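Small Boxes, Big Claims: a packaging gallery

By Iida Hirvonen
9 September 2025

I started keeping small boxes in May, after a kettle descaler the size of a matchbook came to me in something you could have mailed a boot in. The plan was to collect the good ones. The plan went slowly. Most of what gets sold as clever packaging is a plain carton with a paragraph printed on the flap about how much the company cares, and I have stopped reading the paragraphs.

Still, people keep writing to ask which small boxes are worth buying if you sell soap, earrings, spare buttons or whatever it is you sell, so I've put my notes on one page. I paid for everything myself. Three suppliers come up below, Takedau, Ero and Mühlbauer, and none of them knew I was writing this. I doubt they'd have sent me anything if they had.

A word about words first. Sellers use "mailer," "carton" and "gift box" as if they meant the same thing. A mailer is supposed to survive the mail. A carton is supposed to hold its shape on a shelf. A gift box is supposed to look nice for as long as it takes someone to open it, and it is priced accordingly. If the listing uses all three for one product, I assume it is the last kind.

On buying in bulk

Takedau will sell you 40 boxes or 500, and the page pushes you hard toward the 500. The price per box does drop. What the page leaves out is where you are going to put them. Flat cardboard is heavy, it soaks up damp from a basement floor, and the bottom of the stack comes out bowed. I bought 40, used 38, and kept 2 to compare with the next order. The next order was a slightly different white. I wrote to ask about it and was told the color was "natural." Maybe so, but the first lot was natural too, and they didn't match.

On sizes

Every size chart I checked gave outside measurements in one place and inside measurements in another. Ero's chart doesn't say which it is. I had a jar 62 millimeters across and ordered the box listed as a fit for it, and the jar went in once, with force, and came out with a torn flap. Measure the thing you're packing, add a bit, then order a single sample. Ero does sell samples, though you have to scroll past a lot of talk about craftsmanship to find them.

On lids

Tuck-in lids are fine for anything light. They are not fine for candles, whatever the pictures suggest. A lid with side flaps holds better and takes longer to close, and if you are packing a whole evening's worth you will feel those extra seconds. Mühlbauer makes a lid with a locking tab that works well the first time. After it has been opened and closed a few times the tab goes soft and the lid starts lifting on one side. They call it reusable. I would call it reopenable, which is a smaller promise.

On white

White cardboard shows everything. Thumbprints, pencil, the faint gray line where it rubbed against the box above it. I like it anyway, mostly for how little it pretends. Kraft brown has been sold as the honest choice for so long that I've grown suspicious of it, and plenty of brown board is just as processed as the white kind. Ask what's in it. If the answer is a leaf symbol, ask again.

The gallery

I was told that a page like this needs a prop, a sprig of eucalyptus or a linen napkin. I don't see what a napkin tells you about a box. Wood makes a decent background because white edges stand out against it and you can judge the shape properly.

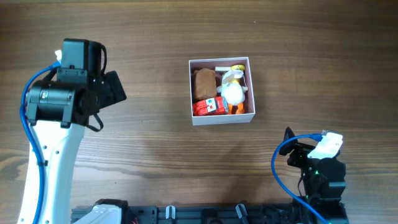

Small white cardboard box, open, on a wooden tabletop. The darker streaks and knots in the grain do more for it than a napkin would.

I'm often asked if the inside ought to be printed. My view is that it's money spent on a surface most buyers see for a second before tissue paper gets pulled across it. Plindley, a shop that sells sewing notions by mail, dropped its printed interiors and went back to plain ones. I order from them fairly often and the needles arrive in the same condition as before.

Tissue, shredded paper and little thank-you cards are a separate subject and I'm not going to be fair about them. Shredded paper gets into carpet and stays there.

If you have a box you think I'd change my mind over, send me the inside measurements, the weight of the board and what you paid for it. Please leave out the story of how it was designed. Replies are slow — I read everything, but I answer the ones with numbers in them first.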